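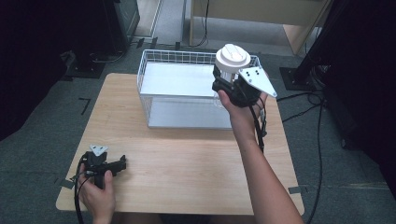 Using a wire basket for bottles and tubs

A white wire-mesh basket with an open top suits capped bottles, tubs and other upright containers. Spills run through the mesh, so the base needs a flat panel. Cut the panel 2 mm short on each side and it will lift out for washing.

1. Stand the basket on a table, not on carpet. Carpet fibres catch on the cut ends of the wire.
2. Fit the base panel first. Check that it lies flat at all 4 corners.
3. Close every cap before loading. A container with a wide cap is gripped by the body below it, as a loose cap will come away in the hand.
4. Lower each item upright over the rim. Heavy items go in the middle.
5. Keep the total load under 4 kg for thin wire.

We use cookies to remember your settings. Accept | Manage preferences

Looking after the table top

Pale wood with a light sheen shows crumbs poorly and scratches well. Under a wire basket, a single crumb of grit is enough to mark the finish. Wipe along the grain with a barely damp cloth, then with a dry one.
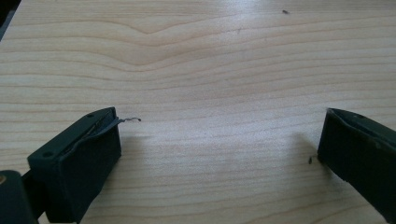 Where the grain dips or forms a V, follow the main direction of the board and ignore the figure. Small faint marks should be tried with a soft cloth before any polish is used. Do not scrape them with metal. If a mark is still there after two passes, rub lightly with 200 grit paper on an offcut first, to see how the finish takes it. Veneered tops should not be sanded at all.

Felt pads under the basket corners need replacing when they go hard. Notes on pads and glue: Algirdas Rebane.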